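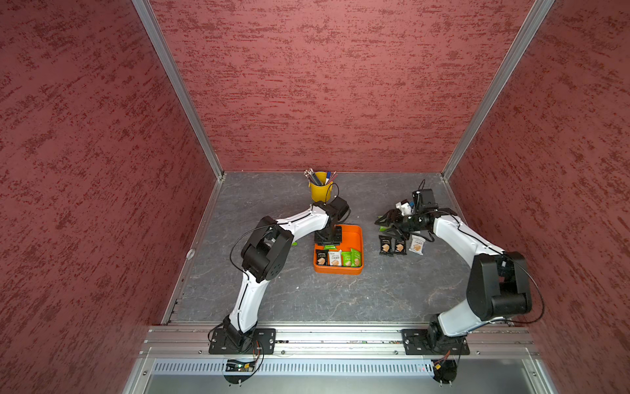

Figure 4. Wrapped snacks in an orange tray, with four packets along the front edge and the pen holder behind.

4. Arrangement of wrapped snacks in shared trays

4.1 Purpose and setting

This section reports on how individually wrapped snacks were laid out in shared trays and how the layout affected what people could find. The work formed part of the Simine study of small shared supplies, and took place at two sites, Inddale and Plallbridge. Both sites place a shallow tray on a table that is also used for stationery and hand tools. Neither site had a written rule on the filling of the tray before October, when the first observations were made.

The subject may seem a minor one. Wrapped snacks are nevertheless among the most frequently handled items in a shared room, and they differ from cups, pens or paper in one respect that matters to this study. A person choosing a cup seldom needs to read it. A person choosing a packet often does, either to avoid an ingredient or to find a preferred flavour, and the print on a small wrapper is legible only when the correct face is uppermost.

In all, 3,912 packets were logged over the period. Of the 86 tray fillings observed, 54 took place at Inddale and the remainder at Plallbridge. Packets were supplied by Sharifi in mixed cartons, and the mixture was left as it came, so that each filling contained whatever types were next in the carton. Melaniia Vakulenko kept the log at both sites and assigned each filling to one of the layouts set out below.

4.2 Layouts

Three layouts were distinguished. In the row layout, packets stand or lie side by side along one edge of the tray. A row may contain more than one type, and Figure 4 gives an instance in which a black packet and a white packet are followed by two green ones. In the pile layout, packets overlap with no common direction. In the mixed layout, part of the tray is in a row and part in a pile, or packets have been left on the table next to the tray.

The last of these conditions required a decision. Packets resting against the outside of the rim were at first left out of the log on the ground that they were outside the container. It soon became clear that people at both sites treated such packets as available, and took them as readily as those inside. They were therefore included, with a separate mark in the record.

Orientation was recorded for each packet as face up, face down or on edge. Where the printed face could be seen but was covered in part by another packet, the record was face up, with a note of the overlap. We did not attempt to measure the area of print covered. An early trial of such a measure gave results that two recorders could not reproduce, and it was set aside.
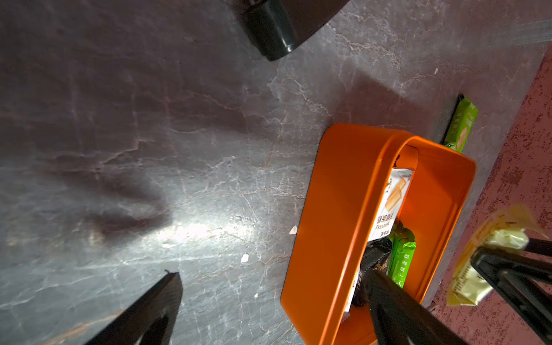 Recognition of a packet depends on several cues, and these do not fail together when a tray becomes disordered. Colour remains available under almost any overlap. Words are lost early, particularly on narrow wrappers whose text runs along the full length. Pictures of the contents fall between the two. On the white wrapper lying across the middle of the orange tray, the layered golden sponge cake slices would be understood by a person who reads neither the Chinese characters nor the small line of English, "DRYCAKE". The black wrapper with gold lettering offers less help once part of it is hidden, and a person unfamiliar with it would have to pick it up. For this reason the log separates packets that carry a picture of the food from those that rely on lettering.

Green wrappers presented a particular difficulty at both sites. Sharifi's cartons contained more than one product in a green wrapper of similar shade, and people who relied on colour alone reported taking one when they had intended the other. Colour was thus the most durable cue and also the one most likely to mislead. Several people at Plallbridge said that they had stopped looking at green packets closely and simply accepted whichever came to hand.

4.3 Views of those using the tray

A short written form was completed by 69 people. It asked which layout they preferred, whether they had put a packet back after picking it up, and whether other items on the table had been in the way.

The row layout was preferred for finding a known snack. Opinion was less settled where the person had no particular snack in mind, and a number of respondents wrote that a pile was more inviting. One respondent at Inddale described the row as "tidy to the point where I feel I am spoiling it". Comments of this kind were more frequent than we had expected, and they bear on any recommendation that a tray should be kept strictly in order.

Returned packets were a common source of disorder. A packet that has been picked up and rejected is seldom put back in its former position. It tends to be laid on top of the others or left against the rim, and the next person moves it again. The form did not ask why a packet had been rejected, and this is a weakness that a later study should correct.

4.4 Neighbouring items

The tray does not stand alone. Pens, pencils and tools share the table with it, and the position of these items influences the side from which people reach. A pen holder behind the tray caused few complaints at either site. It is tall enough to be noticed and is used from above, so that a hand going to the pens passes over the snacks without touching them.

Flat items were less satisfactory. Long-handled tools laid on the table were mentioned on the forms more often than any other object, chiefly by people who wished to move the tray closer and found something in its path. At Plallbridge the tools were later given a drawer. At Inddale they remained on the table, and the tray was moved a little nearer to the front. We have no measure of the effect of either change and report them only as a matter of record.

4.5 Practical point raised by the sites 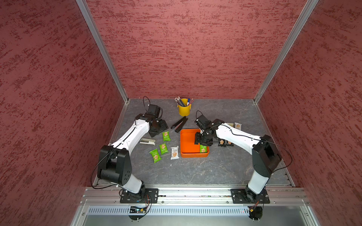 Should a tray be refilled before it is empty?

It is better to refill while a few packets remain, provided that the older packets are moved to the front and the new ones are placed behind them with the printed face upwards. If new packets are tipped on top, the older ones stay at the bottom and may pass their date unseen.

4.6 Limits of the observations

The fillings were observed at two sites with one supplier, and the range of wrappers was correspondingly narrow. No transparent packaging was studied as a separate class, although a person can sometimes judge the contents of such a packet directly. The log records the state of the tray at the time of filling and again at the end of the afternoon, and the movements between those times are known only from the forms. Differences between the sites should be read with this in mind, as the table at Inddale served a larger room and was used by visitors who were not asked to complete a form.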